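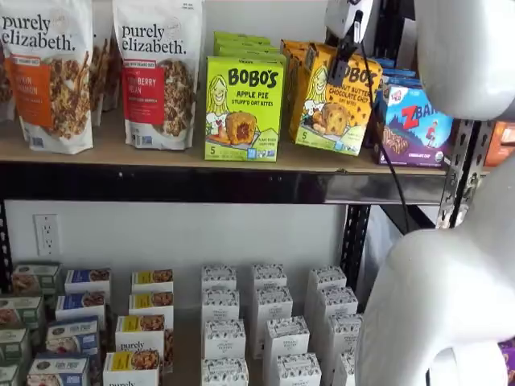 The snack shelf at Trultov

Yanling Zheng orders the snacks for the office, and I caught her between deliveries with a mug of tea in her hand. "Granola goes on the left, always," she told me. "People grab it at eight and they're half asleep!"

Next come the Bobo's boxes, the apple pie ones in green and then the orange. I asked which she'd miss most. "Apple pie - I hide one in my desk."

The Z Bars are for the kids who come in after school (and, okay, for Rüdiger Janssen). She used to keep everything in a cupboard, and stuff went stale at the back. Now she stacks same with same and orders when she can see the wall behind. Her last order was 216 bars. "We're low again," she said, and went off to find her list.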